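Favwood Home Server Guide, Section 4: Choosing a spot, first power-up and backups

Read this section through before you switch anything on. The quick-start card in the box says the whole job takes 16 minutes. I have never managed it, and the card leaves out the backup, so treat that figure with suspicion.

4.1 Where to put the machine

1. Pick a room that stays cool and dry. A cupboard under the stairs will do if the door has a gap at the bottom. A sealed cupboard won't, whatever the seller of the cupboard told you.
2. Leave a clear hand's width behind the case and on both sides.
3. Keep it off carpet. Long pile blocks the vents and feeds them fluff.
4. Run a network cable to it. You can use the wireless adapter, and the box makes a great deal of it, but copying a large photo library over wireless is a good way to lose an evening.

Note: "Silent" on the Favwood leaflet means silent in somebody else's house. Try it for a night before you screw down any shelving.

4.2 Before you plug in

1. Check that the mains lead is undamaged and fully pushed home at both ends.
2. Connect the network cable, then the screen and keyboard. You only need the last two for the first start.
3. Leave all outside drives unplugged for now.

Caution: Never open the power supply itself. There are no parts inside it that you can mend, and it can hold a charge after the lead is out.
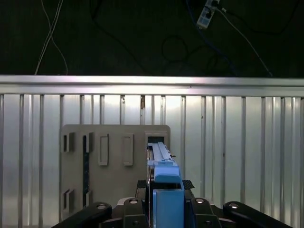 4.3 First start

1. Press the power button once and let go. Holding it down turns the machine off again.
2. Wait for the set-up page. If the screen is still blank after 210 seconds, go to 4.5.
3. Choose your language and time zone. Check the time zone yourself even if it claims to have found it for you.
4. Set a password of your own. The meter will call almost anything "strong", so ignore the meter.
5. Say no to remote access. You can turn it on later if you find a real use for it.
6. Say no to "smart tidy". It moves files into folders it thinks you would like.

4.4 Backups

1. Plug in one outside drive, at least as large as the data you mean to keep.
2. Choose Backup, then Full copy. The progress bar often reaches 100 per cent well before the copying ends. Wait for the word "Finished".
3. Open three or four files from the backup drive on a different computer. A backup you haven't opened is a rumour.
4. Set the repeat to every 48 hours. The "continuous" setting sounds better, but it will also copy your mistakes straight away.

Note: Two drives inside the same case do not make a backup. They share a power supply, a roof and a burglar. 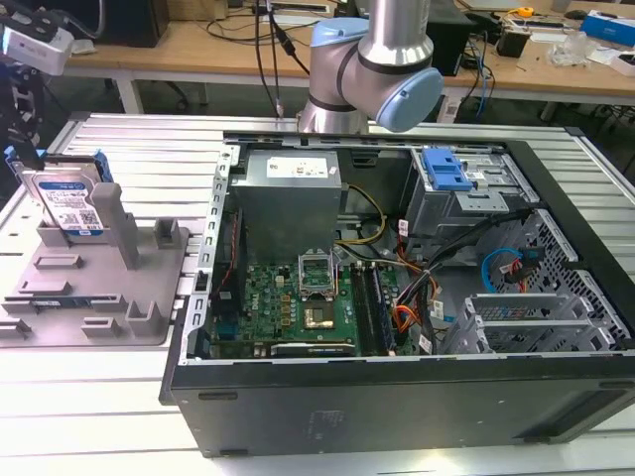 Section 4 written by Donnie Morrison
Checked by Mirjam Berchtold | Last changed 2018-03-24

4.5 If it won't start

1. Try a different wall socket, without an extension lead.
2. Swap the screen cable. Do this even if you are sure the cable is fine.
3. Unplug everything except mains and screen, then try again.
4. Write down any beeps or message word for word before asking for help. "It made a noise" gets you nowhere.

Caution: Don't use any "repair" program that offers itself during a web search, including those with a great many stars.

For moving files from an older machine, go to Section 5.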